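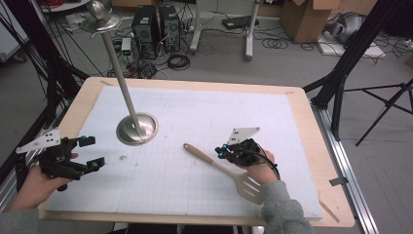 Slotted spatula and metal stand on the white grid board

Legal Help > Finding a lawyer > Free and low cost

Can a pro bono lawyer drop me halfway thru an eviction case?

Posted by Thoa Tạ

Hi all, hoping someone has been thru this. Landlord is Lummont (property company, not a person). They filed to evict in January over rent I say was paid. 627 dollars, one month, I have the money order stub. Legal aid clinic matched me with a free attorney from a big firm and he was great at the first hearing, got it continued.

Now I get a letter Sunday, slid in with a bunch of other mail, saying he is leaving the firm and "will be seeking leave to withdraw". Nothing about who takes over. Next court date is in 33 days. I called twice, voicemail.

Can he do that? Do I have to find my own person now? I signed something at the beginning, 5 pages, can't say I read every line. Do I go to court alone if nobody shows?

2 answers

Anon
Yes they can quit. Free lawyer = no contract so not much you can do. Happened to my cousin. Just go and tell the judge, they usualy give you more time. Bring the stub.

Trương
Please don't go by the answer above, the no contract part is wrong. Those 5 pages are most likely your engagement letter and it counts the same whether you pay or not. A pro bono client is a client. Same duties, confidentiality, all of it.

What "seeking leave" means: once a lawyer has appeared for you in court, in most places he has to ask the judge before he's out. Until the judge signs off he is still your lawyer. So he should still be picking up the phone. The judge can say no if it would hurt your case, or say yes and push the date. No guarantee on either.

Also look at WHO the letter you signed is with. If it says the firm and not just him, the firm may still be on the hook even after he leaves. Read that tonight.

What I'd do:

Email the firm, not only him. Ask for the pro bono coordinator, big firms mostly have one. Ask in writing who is handling the case now and whether that person will be at the next hearing.

Call the clinic that matched you. They want to know, and they can sometimes place the case again.

Ask for your file. Copies of everything incl. what got filed in January.

Check the court notice for a deadline to object to the withdrawal. Some courts only give you 7 days, some more, some don't spell it out. Clerk can tell you the deadline but can't give advice.

Go to the hearing no matter what. If you don't show you can lose by default, stub or no stub. If there's no lawyer next to you ask the judge for a continuance right at the start, before anything else.

What state are you in? Rules differ alot.

Comment from Thoa Tạ
Thank you. Found the letter, it says the firm on page 1 and has his name after. Emailed the coordinator just now. Clinic opens at 9 so will call then

Comment from Pranska
keep the envelope too, the postmark can matter if there's a deadline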